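Soft things need a place too

15th August

For eleven years I have worked in rooms where goods are sorted, packed and put back, and in all of these rooms I have met the same opinion: a tidy room is a room with good boxes. You buy the boxes, you write the labels, and the order will come. I believed it also. Now I think that boxes are the easy part, and that we judge a storeroom too much by its hard objects and too little by its soft ones.

By soft things I mean bags of sweets or nuts, refill packets, gloves, cloths, folded covers, everything which does not keep its shape when you let it go. A tin stands where you put it. A packet leans, slides down, opens its corner and goes behind the tin. After a week the shelf still looks full and correct from the front, and behind it there is a second shelf of lost packets.

Where the trouble begins

In Ladimwood, where I live, we have a shared store which keeps food and household goods for the whole street. It has 184 places on the shelves. When we changed to the Stokex system of bins, all the 184 places received the same bin, because the same bin was cheaper and looked nice in the catalogue. The jars were happy in them. The packets were not. A bin which is deep and narrow is a good house for six jars and a very bad house for one half-used bag of rice.

I do not say that the bins are bad. I say that somebody chose them while thinking of jars. If I had chosen, I would probably make the same mistake, since a person who plans a room with pencil and paper always draws rectangles, and nobody draws a crumpled bag.

The hand and the packet

There is also the question of how we pick things up. With a jar the hand knows at once what to do. With a packet it must decide. Do you take it by the top edge, where it may tear, or by the middle, where the contents run away to both sides? People who sort quickly take it any way they can, and so it gets more folds each time, until the printing can hardly be read and the next person puts it with the wrong goods.

I like to watch this work, and I think it deserves more respect than it gets. A crumpled wrapper, white and half see-through with some red and yellow print on it, asks for more attention than a row of tins. The same is true of a soft thing in a dull rust red, which may be a glove or may be a cloth, and you must look twice to know where it belongs. Add a low platform over your head, and the work becomes serious work.
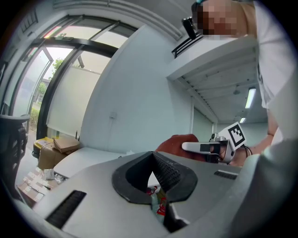
Against the upper floor

My second complaint is about height. When a store becomes too full, the first idea is always to build up. A platform is put in, with slats or a grating for the floor, and everyone is pleased with the new space. I have used two such platforms, one in our store and one in the old Salgado warehouse, and I would not ask for a third.

The space above is for things which you do not need. The space under it is where people stand and do the real sorting, and it receives less light than before. Small labels become hard to read. Also, dust comes down through the openings, and it likes to settle on plastic packets more than on anything else. In November, when the afternoons are dark, I used to carry goods out to the door only to read what was written on them.

With the money for a platform one can buy lamps, wide trays and one long table. In my opinion this gives more order for the same price. It is not so impressive to show to visitors, I admit.

What I would do instead

For soft things I prefer shallow trays, and I mean really shallow, so that a packet can lie flat and show its face. One layer only. If there are two layers, the lower one is already forgotten. Our neighbours at the Zondero hall keep 46 trays like this and they hardly ever buy a thing twice, while we once discovered 65 bags of the same dried peas in our store, and still we had peas on the shopping list.

I would also let the person who puts things away decide the places, at least for the first month. Put the gloves where the hand wants to leave them, and write the label afterwards. Usually we do the contrary. We write the label in an office and then we are annoyed with people because their hands go somewhere else.

Some readers will answer that a big store with 1000 kinds of goods cannot be arranged by feeling. It is a fair objection, and I have no experience of a place so large. But even there, somebody bends down and picks up a half-empty bag, and I would like the planner to stand next to this person for one morning before he orders the bins.

Our own store will change the lower shelves to trays before the winter, and the old bins will be offered to whoever has many jars.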